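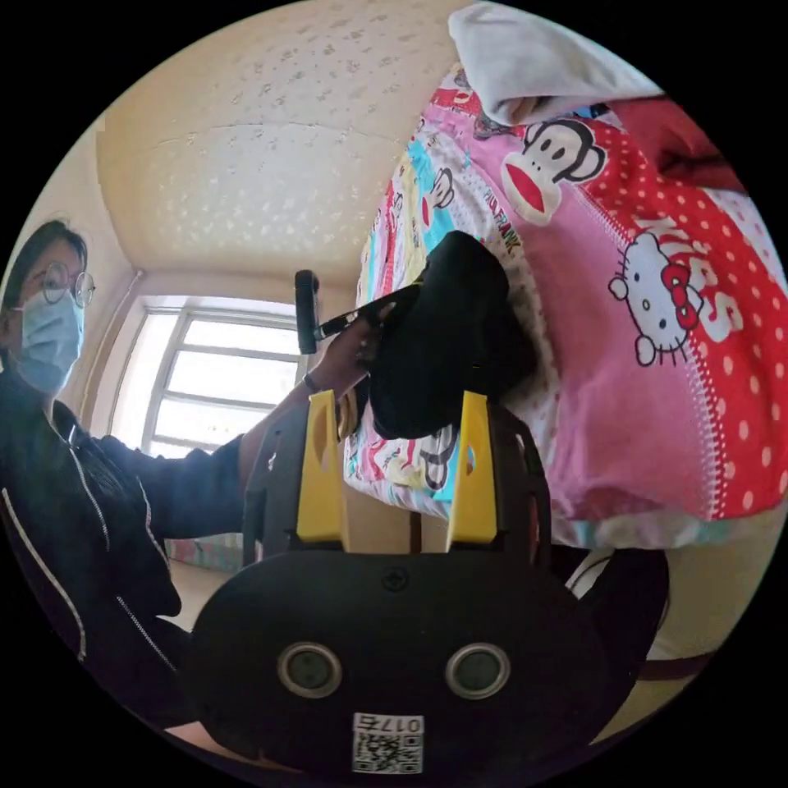
So will it fold my laundry or not, a man in the second row at Skesberg wanted to know, before I'd even found the clicker. Fair question! I told him no, not this year, and he got his coat and sat back down with it on his lap, and I think that's the most attentive listener I've ever had.

(Wait for the laugh. If there isn't one, keep going.)

Okay, so tonight is the story of our open day in February, what we showed, what went wrong, and what I'd do differently when we take it to the Leitão hall. I'll keep the slides light and leave plenty of time at the end.

## What people came for

They came for a robot. The poster said "Vindex open day: teaching machines to handle cloth," and if you're nine years old (or fifty-nine) you read that and picture something with legs. What they got was people in masks holding grippers and picking up clothes. I could see the faces drop from across the room.

- Say up front that a person's hand is doing the moving. The gripper records, and the learning happens later on a computer.
- Don't say "dataset" in the first five minutes. I did, and I lost the whole left side of the room.
- Mention the bedding. Paul Frank monkeys, big red mouths, pink all over, and right next to it a black piece of cloth. Every kid in the place had an opinion about the monkeys.

The bedding is a good way into the hard part, by the way. Cloth has no fixed shape. You pick up a mug, it's still a mug. You pick up a sweater by the wrong corner and now you've got a sort of long sad lump, and the next person who picks it up gets a different lump. I like to bring a sweater and do this live. Drop it on the lectern, ask someone to point to the sleeve. (Bring the gray one, the blue one has a hole.)

## The numbers slide

We had 692 recordings going into the open day, and 412 of them were good enough to keep. I put that on a slide with no explanation the first time and somebody asked, pretty kindly, if the rest was a scandal. So explain it:

- Some were started late, after the cloth was already up.
- Some had a hand in the way at the moment you most want to see.
- A few were me talking and forgetting to do anything at all.

Pause here. This is usually where a teacher puts a hand up and asks how long one takes. Short answer, shorter than you'd think, and the resetting in between is what eats the afternoon. You have to mess the cloth up again every time, and people are weirdly bad at being messy on purpose. They start making neat heaps by lunch!

## Letting visitors have a go

I was nervous about this one. We ran two tables at Skesberg, one for watching and one for trying, and the trying table had a line out to the corridor all day. I'd planned on a tidy little talk before each turn and gave up on that almost immediately, because you learn more in ten seconds of squeezing the thing than from anything I had to say.

What everybody does first is grab too much. They go in like they're pulling a weed. Then they slow down, and then they start looking really closely at the fold they want, and I love that bit, I could watch it all day. A thick, soft black bundle bunched up between the fingers is a pretty good result for a first try, even if it looks like nothing you'd ever put in a drawer.

Things to tell the Leitão people about this part:

- Chairs. You want to be able to sit down to do this.
- Daylight from a window is lovely for visitors and a pain for cameras. Ask for blinds.
- Have something dark and something loud-patterned, so you can talk about how different they are for a computer to make sense of.

(If running late, skip straight from here to the questions.) 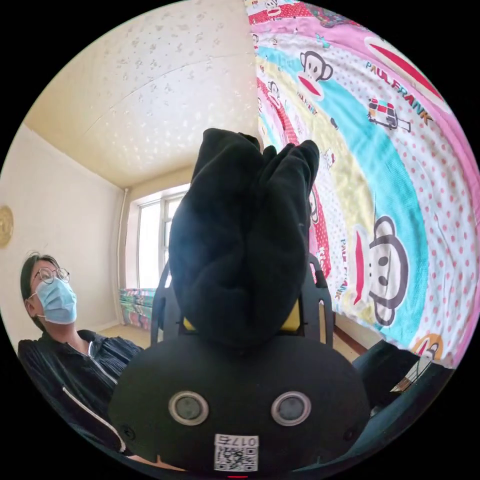 ## Questions I get, and what I say

**Is it taking someone's job?** Don't wriggle. I say I don't know yet, and that the place I'd like to see it first is helping people who can't easily manage buttons and bedding on their own. Then let them argue with me. At Skesberg that went on past closing, and it was the best part of the day.

**Why not just film people with a phone?** You can, and people do. I like having the view from right behind the fingers, because that's close to what a machine would have.

**Can my school borrow one?** Send them to the Skitaletti sign-up sheet by the door. It goes out for two weeks at a time, and please, please bring it back charged.

**When will it fold my laundry?** See the man with the coat.

Leave the sign-up slide on the screen while people are getting up, and remember the sweater. I left it behind last time.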